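Writing Rules for Handheld Gripper Recording: A Conversation with Perihan Şimşekoğlu

Perihan Şimşekoğlu maintains the recording procedure at Lutimo, where operators use handheld grippers to demonstrate household tasks for robot training. The procedure is in its third major revision. The first fit on one page and the current one has 43 numbered rules, several of which concern nothing more exciting than the placement of containers on a table.

We spoke in March, mainly about the cutlery sorting task, which accounts for a large part of the rulebook.

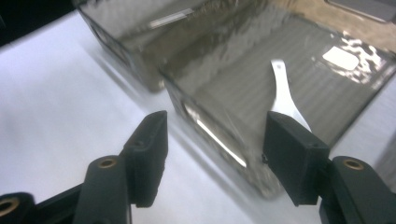
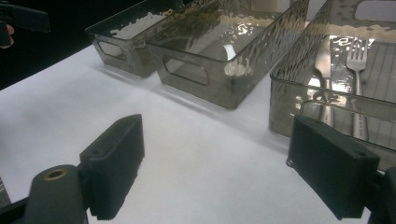

Translucent containers and cutlery on the white tabletop, seen from the handheld grippers.

Şimşekoğlu began with the layout. "An operator should be able to set up the table from the written page without asking anyone," she said. "If two operators read the same rule and build two different tables, the rule is defective. We rewrite it. We do not retrain the operators until we have read the rule again ourselves."

Lutimo's layout rules distinguish between fixed and free conditions. A fixed condition is the same in every recording of a task. A free condition must change between recordings, within stated limits. For cutlery sorting, the table covering and the set of utensils are fixed. The spacing of the containers, their angle to the table edge and the starting positions of the utensils are free.

The earlier revision had no such division. It asked operators to "vary the setup where appropriate." According to Şimşekoğlu, most of them varied very little.

"People are tidy," she said. "They put a container where the last one was. We had a long run of recordings with the same gap between containers, and a policy trained on that run reached for the gap. Now the sheet says which things move and how far they may move. The operator ticks a box when the layout has been changed."

She was asked whether a box on a sheet was enough. She said it was enough to find the problem later. The stricter check is carried out by Remzi Çınar, who reviews recordings after each session and compares the opening view of consecutive episodes. If the layout appears unchanged where the rule required a change, the second episode is set aside.

Transparent and reflective objects take up a section of their own. The rule on them has been argued over more than any other, and Şimşekoğlu was candid that she had changed her position.

"My first draft prohibited anything you could see through," she said. "Highlights move when the gripper moves. An edge that is plain from one angle is gone from the next. From the point of view of someone who has to grade the recordings, that is a nuisance. But kitchens are full of such things, so a rule that kept them out would have given us clean recordings of the wrong world."

The present rule permits them, with conditions. The lighting must be left as it is for the whole session. Operators may not shift a lamp to remove a reflection, and they may not turn a container to get a better view of its contents once the episode has started. If the operator cannot tell where an edge is, the instruction is to slow down and continue.

Çınar joined the conversation at this point. He had objected to the ban from the start, and he still thinks the lighting rule is incomplete.

"It says the lamps stay where they are," he said. "It says nothing about the window. A session that starts at 9 in the morning and one that starts at 4 in the afternoon are recorded under different light, and both comply. I would like the start time in the record and a note on the blinds."

Şimşekoğlu said the start time would be added. She was less sure about the blinds.

The approach to the object is governed by four rules. The fingers must be open before they enter the space above a container. They should be aligned with the object before descending. Contact with the container wall is allowed but must not be used to push the container across the table. After release, the fingers must open fully and withdraw before the wrist is turned.

The last of these was written after a review of 1,263 episodes. Çınar found that operators often began turning the wrist while a utensil was still resting against one finger pad. A spoon or a fork would then be dragged a short distance before it came to rest. The task had been completed in each case, and the graders had passed them.

"Graders were looking at the end state," he said. "The fork is in the right place, so it passes. A robot that copies the drag will do it with a glass one day."

The grading form was changed as a result. It now has separate entries for outcome and execution, and an episode needs both to be accepted. In the first batch graded under the new form, 54 episodes that would previously have been accepted were rejected on execution alone. Şimşekoğlu considers this a normal cost of tightening a standard and would be suspicious of a revision that rejected nothing.

Failed grasps are treated differently. An episode in which the operator misses, reopens the fingers and tries again is kept, provided that the second attempt begins from a clear position. The operator does not stop, apologize to the microphone or start over. Three consecutive misses end the episode, and it is labeled as a failure and stored with the others.

"New operators find this difficult," Şimşekoğlu said. "They think a miss is a mistake in the recording. The miss is allowed. Hiding the miss is a breach of the procedure, and it is one of the few that we treat as serious."

The rules on people are short. Hands other than the one holding a gripper should stay away from the objects during an episode. Anyone who needs to correct the table must wait until the operator has called the end. Personal items are removed from the work surface before the session. Faces are not to be recorded, and a recording in which one appears is deleted, with no option to blur it.

Operator fatigue was missing from the first two revisions entirely. The current limit is 40 minutes of continuous recording, followed by a break away from the table. Canan Kurtuluş, who trains operators, asked for the limit and had wanted a shorter one. Her argument was that grip force becomes uneven well before an operator reports being tired, and that pinching small utensils is harder on the hand than lifting larger objects. Şimşekoğlu agreed with the argument and said the figure would be looked at again when there were enough sessions to compare.

Calibration is done at the start of each session and after any drop. The operator closes the fingers completely, opens them completely, and holds each position long enough for the reading to settle. The pads are checked for wear and for looseness at the mounting points. A gripper that has been dropped is not returned to use until this sequence has been repeated, even when it shows no damage. Çınar described this as the rule most often skipped and the easiest to verify, because the sequence is either in the recording or it is missing.

The conversation ended on the matter of exceptions. Any operator may depart from a rule if following it would be unsafe or would damage equipment, and must then write down the rule number and what was done. Şimşekoğlu reads all of these notes before each revision. When the same rule number comes up repeatedly, she takes the rule to the table herself and tries to follow it with a gripper in hand.

"Rule 17 did not survive that," she said. "It required the wrist to remain level over the container. With a deep container you cannot reach the bottom corner that way. I wrote it at a desk, and it read very well."

The replacement sets a maximum wrist angle and leaves the path to the operator. The next revision will cover stacked containers and lids, for which Lutimo at present has only draft text.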